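Thread: Thread segmentation drops out near the tool wrist
Board: Perception and tracking

kestrel_ml
Aug 14, 2026
Training a small segmentation net for suture thread on wrist camera views. Labels done in Vokside, 800 frames, 16 held out for a quick check. Thread on open tissue is fine. Next to bright metal the mask breaks up and the planner loses the curve. Typical trouble spot:
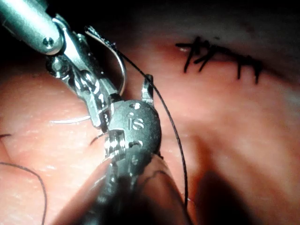
Needle up by the far wrist, thread running down past the near jaw.

My plan is to mask out the instruments first, then fit a spline through what is left.

dtorque
Don't mask first. You lose the pixels right along the jaw, and those are the ones the grasp planner needs. We did that in May with Bulinix and spent weeks undoing it.

kestrel_ml
Fair, but without the mask I get false thread on every pulley highlight.

palmer_loop
Then add a tool class and let one net do both. Also check how you link segments. That bit me more than the masks did.
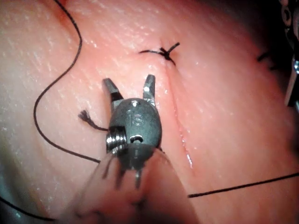 Segment linking should be its own step with its own test set. Ours joined any two ends within 80 pixels if the directions matched, which is wrong as soon as there is more than one piece in view. Take the strand that loops down the left and goes behind the blurred shaft, and the other length that comes out on the right - I would not let a linker join those from one view. Leave them as two until another view says otherwise.

dtorque
Disagree. The planner wants one curve. Join them and carry a low confidence.

palmer_loop
Ours ignored the confidence field. Check yours before you count on it.

kestrel_ml
Mine reads it, but only as a yes/no cutoff. Will try the tool class tonight and keep the linker off. Bad frames start at 202 if anyone wants the list.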